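Setting the Table with Skillby: A Review of a Teach-by-Demonstration Service for Two-Arm Robots
Kusum Uniyal, Robotics Practicum, final report
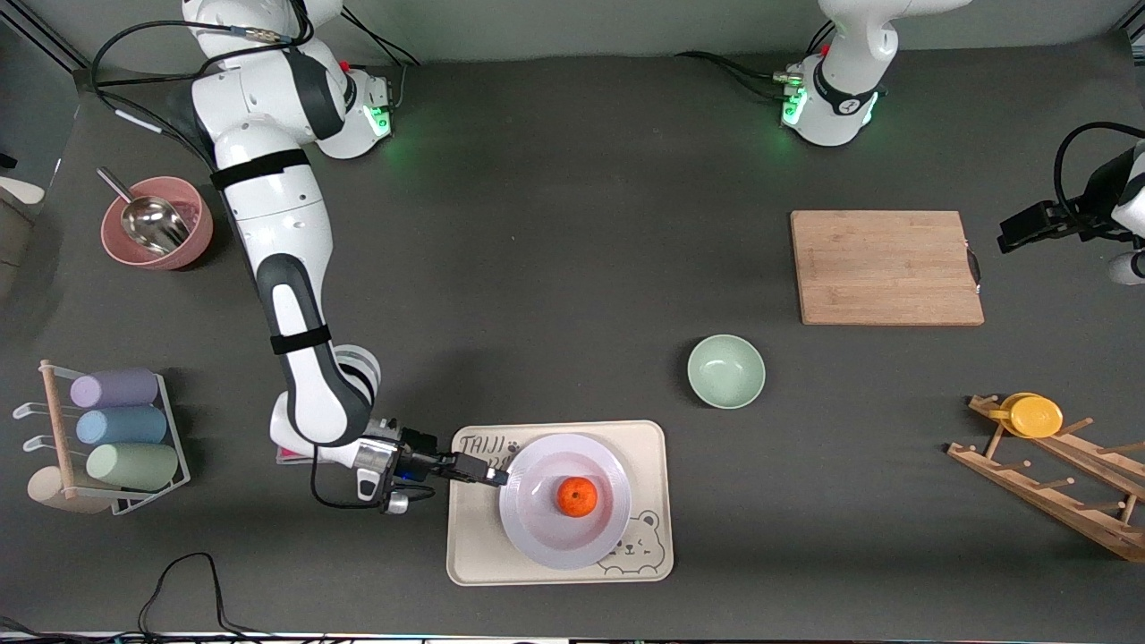
1. What was reviewed

Skillby is a subscription service that promises to teach a pair of robot arms to do household chores after watching a person do them by remote control. You record demonstrations, upload them overnight, and download a trained model in the morning. The sales page calls this "as easy as showing a friend." I have shown friends how to load a dishwasher, so I went in with moderate expectations.

The Mekar teaching lab took out the education plan for the semester and asked for a student report before deciding on a renewal. The plan costs $3,000 per lab and covers 600 uploaded demonstrations. Extra demonstrations are sold in packs, and the price of a pack is available on request. I requested it in April and am told my inquiry is important.

The service comes with an add-on kit called Ovine, which is the physical side of the package: a pair of hand controllers, a fixed workspace camera with a mount, straps and sleeves for cable management, and a binder. The arms are the lab's own. Skillby supports them officially, in the sense that their model appears on a list.

This report covers setup, recording, training, and how the finished models behaved on the counter. It doesn't cover the phone app, which would not accept my student email address.

2. The task

I picked tableware because the service advertises it and because everyone who walks past has an opinion on how it should be done. The work surface was the lab's dark gray counter. Three jobs were attempted:

Fruit to bowl. Pick up a small mandarin from a plate and put it in the pale green bowl.

Mug to rack. Hang the yellow mug on a peg of the folding wooden rack.

Ladle out. Lift the steel ladle from the pink bowl and lay it on the cutting board.

The cups on the wire stand were there mostly as distraction, which the Skillby guide recommends under the heading "Let your scene live a little." The placemat has a bear face on it and came from the lab's prop drawer. The guide advises against strongly patterned backgrounds, but it was the only placemat the plate didn't slide on, and I'd grown used to the bear.

In this report, "left arm" and "right arm" mean the robot's left and right. From the workspace camera they are the other way around, so the right arm shows up on the left side of the view. I labeled an entire afternoon of recordings backward before this became clear to me. Skillby has a button for swapping the labels, at the bottom of a menu called Extras.

3. Setup

The binder estimates one hour. I started after lunch and was still at it when the building lights went to their evening setting.

Most of that time went to cables. Each arm has power and data, each gripper has its own lead, and Ovine adds more. The kit's black straps are good. They hold the thick bundle against the upper arm and leave enough slack for the wrist to turn, provided you've guessed correctly how far the wrist will turn. My first guess pulled a connector loose. My second guess left such a generous loop that the gripper hooked it. The current arrangement, with one big loop standing out over the counter and the leftovers lying along the near edge, is my fourth, and I am not proud of how it looks, but it stopped unplugging itself.

The binder's drawing of this step shows one slim cable following the arm in a graceful line. I would like to meet that cable.

Calibration went better. You close each gripper on a printed marker while the camera looks on, and the software reports a score with a small cartoon sheep. A happy sheep means you may proceed. A neutral sheep also means you may proceed, though I learned to treat it as a no. Anything recorded after a neutral sheep had the fingers landing slightly beside the object, and those sessions had to be thrown out, after they had been deducted from the plan.

4. Recording demonstrations

The hand controllers are the best part of the product. They are light, they respond quickly, and the trigger maps to the gripper in a way that felt natural by the second session. Three classmates tried them with no instruction and all of them could move the mandarin. One of them then spent some time making the two grippers wave at each other. Those demonstrations were not uploaded.

Coming down over the rim of a plate is harder than it looks from a chair. The fingers are narrow and the plate has a wide rim, so a low approach from the side bumps it and takes the plate along for the ride. The approach that worked for me was to bring the wrist in with the fingers closed, pause near the rim, rise a little, open, and come down over the fruit. I recorded nearly all fruit demonstrations this way. This matters later.

The software flags bad recordings on its own and refunds them to your allowance. It is strict about some things and relaxed about others. A recording with a half-second hesitation was rejected as "low confidence in operator intent," which stung. A recording in which I dropped the mandarin on the floor and said a word was accepted and given four stars.

Two practical notes for whoever comes next. Objects at the ends of the counter are hard to see from the fixed camera, and the mug rack in particular tends to end up half out of view if you set it down without checking the preview. And shiny things confuse the depth estimate. The ladle was a poor choice for a first project. Its metal picks up the inside of the bowl, and the preview would sometimes draw it as part of the bowl, sometimes as a hole.

5. Training

Training is where Skillby earns its name or doesn't, and it is also where you have nothing to do. You press Upload, a progress bar appears, and you go home. The plan limits each model to 2,000 training cycles per night, at a priority level called "Considerate." If the queue is busy, the run stops partway and resumes the following night. In the week before midterms, one model took from Tuesday until the weekend.

The progress page gives a quality forecast, a number with a colored ring around it. I found no relation between the ring and anything that later happened on the counter. The ladle model had a green ring.

6. Results

Fruit to bowl worked. By the third version it succeeded on most attempts, and its failures were dull ones, where the mandarin rolled a bit as the fingers came down and the gripper closed beside it. It coped with the plate being moved around the mat. It also faithfully copied my pause near the rim, every time, including when there was no plate. I had assumed the model would learn the goal and smooth out the habits. What I have is a robot that hesitates before fruit exactly as I do.

Moving the bowl was less successful. If it stood anywhere near its usual spot beyond the mat, fine. If I put it on the near side, the arm carried the mandarin confidently to where the bowl used to be and let go.

Mug to rack worked less than half the time. Getting hold of the mug was easy. Finding the peg was not, and the model liked to release the mug early when the handle was touching something, anything, that might be a peg. The crosspieces between the rails fooled it regularly. Adding more demonstrations helped a little, with a larger variety of rack positions helping more than sheer quantity.

Ladle out did not work. The arm would reach for the bowl, close on air above the handle, and proceed to the cutting board with great dignity, carrying nothing. It did this so consistently that I began to suspect it considered the job done. Support suggested matte tape on the handle. With tape it managed a few lifts, one of which brought the bowl along.

7. Support and documentation

Support is run through a chat window staffed by someone or something named Kudo. Kudo answers within minutes, remembers what you wrote last time, and opens each message with congratulations. On the cable problem Kudo was useful. On the ladle problem Kudo sent the matte tape advice and a link to a page I had already quoted in my question. On the price of demonstration packs Kudo changed the subject.

The written guide is clear on recording and thin on everything afterward. There is a long section on lighting and a single paragraph on what to do when a model fails, which recommends recording more demonstrations. See section 1 on the price of those.

8. Cost

Beyond the subscription, Ovine is a separate purchase at $2,000. The lab can keep it if the subscription lapses, but the controllers only pair with Skillby software, so in that case we would own some very nice straps. The workspace camera works with anything.

For comparison, the open-source route used in last year's practicum has no subscription, and the lab already has a computer that can train the models. It took the previous group most of a semester to get a first working pick. I had one in my second week. Whether that difference is worth the fee depends on whether the course wants students to understand the training step or get past it. I got past it, and I couldn't explain much of it at my oral exam.

9. Recommendation

Renew for one semester if the course keeps its current shape, with a short build and a demo day at the end. Ask for the pack price in writing first. Ask also for the recordings made after a neutral sheep to be refundable, since the software clearly knows something is off.

Don't assign the ladle.

Groups should vary the position of every object from the first day of recording, including the ones they aren't picking up. I left the bowl in one place for far too long because it was out of my way there, and the model learned that better than it learned anything else.

Recordings, calibration files and the backward afternoon are in the practicum folder under Mekar/tableware. The last of these is labeled.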